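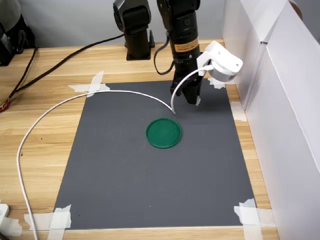
Figure 1. Station 2 with the green lid on the mat, gripper above it.

Practical Robotics, Handout 4: Picking up a flat object
Prakstead Technical College, second-year group
Prepared by Andor Szilágyi. Revised May 3, 2021

4.1 What we do in this session

In Handout 3 you moved the arm between fixed points and you wrote down the joint values. Now the arm must find an object by the wrist camera and lift it. The object is a round lid. It looks like an easy task, but a lid is low and wide, and the fingers have very little to hold. Please read sections 4.2 and 4.3 before you come to the lab.

4.2 The station

The grey mat is our work area. It is fixed to the table with tape, and all coordinates in your program are measured from its lower left corner. If a piece of tape comes loose, call me or Dénes Bozsik before you press it back. A mat which is shifted by a few millimetres will spoil the results of the next group as well.

The camera sits in the white mount at the side of the gripper. It does not look from the same point as the fingers, so there is always an offset between the place where the camera sees the lid and the place where the fingers must go. You measured this offset in Handout 2. Use your own value, not the one of your neighbour.

Take care of the white cable. It lies over the mat and hangs in a curve under the mount. Before each run, check that it is not between the fingers and the lid, and that it has enough length for the turn of the wrist.

4.3 Two ways to grip

Rim grip. One finger goes inside the raised rim and one outside. The opening can be small, but the position must be exact.

Edge grip. The fingers close on the lid from two opposite sides. This is possible only if the lid is smaller than the full opening of the gripper. Measure first.

Most groups in November began with the edge grip and changed later. Vilmos Pintér wrote a good report about this change, and you can find it in the course folder under the name Rakena.

4.4 Procedure

Start with the speed limit at 11 per cent. Put the lid near the middle of the mat. Take one picture with the wrist camera and let the program calculate the centre of the lid. Move above the centre, stop, and look from the side if the height is correct. Only after this you may go down and close the fingers.

When three lifts in a row are successful, move the lid to another place and repeat. Save every attempt in the log, also the bad ones.

4.5 To hand in

The log file, your offset value, and one page of text in which you explain which grip you have chosen. Send them to Margit Hajdu. The report gives up to 100 points.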